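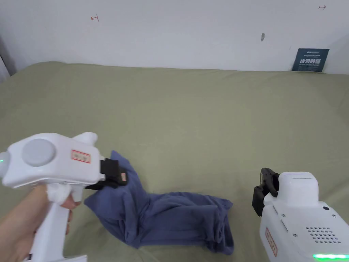 Looking after the folding station at Skollonside

The hand-held grippers at our folding station have now been in use since August, and many readers asked how we keep them in order. I am responsible for this station together with Kai Lammers, so I will try to answer.

We have two pairs. While one pair works, the other one is charging or is on Kai's bench. Each shift begins with the same check. The operator presses each trigger slowly, all the way, and lets it go. The jaws must close straight and open again without a jump. Then the lights: green on both grippers, otherwise we do not start.

Most of our trouble comes from lint. Cotton shirts leave a fine dust in the jaw, and after 700 garments the grip becomes weak at the tip. In the beginning we cleaned with compressed air, but this only pushed the dust deeper inside. Now we use a soft brush and a dry cloth, and Kai opens the jaw only if the trigger still feels heavy afterward.

The second matter is alignment. If one jaw is turned by even 2 degrees, the shirt hangs crooked and the fold data from this shift is hard to use. For this we have a simple test with a T-shirt. The operator takes it at two corners, lifts it in front of the wall and pulls gently until the top edge is straight. Then both hands stay still for 5 seconds. If the cloth slides out on one side, we change the pads on that side.

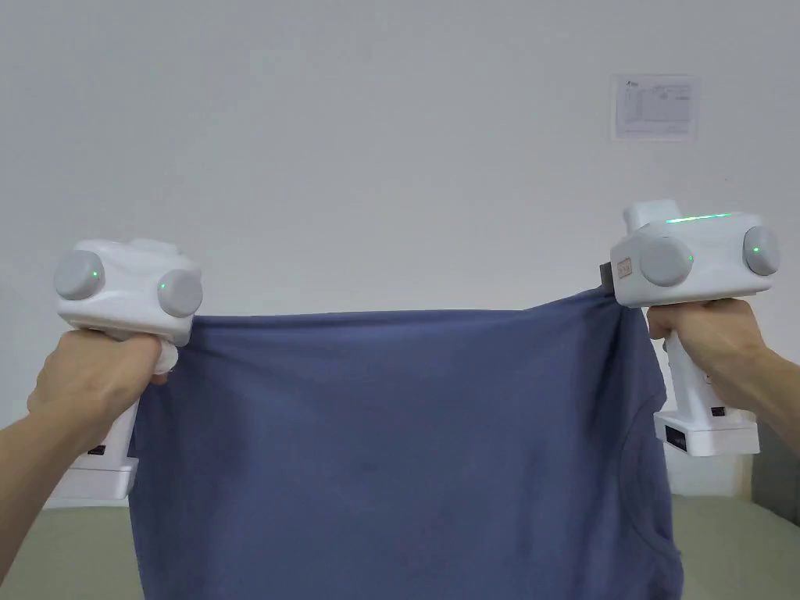
Holding a T-shirt by two corners between the grippers.

Setareh Kiani has written the test down, and the sheet can be asked from her. She also keeps the list of spare parts. Pads come from Balter and the delivery is slow, so please tell her before you take the last packet from the drawer.

One more request from Anneliese Buschmann, who works with the recordings: please do not wipe the round discs with alcohol. A dry cloth is enough. In the last round she had to put aside 184 recordings, and she would like to have fewer in the next one.

The Druvlow site will receive its own station after the summer break. Bujar Dimitrov goes there to set it up, and he takes our second pair with him until the new grippers are delivered.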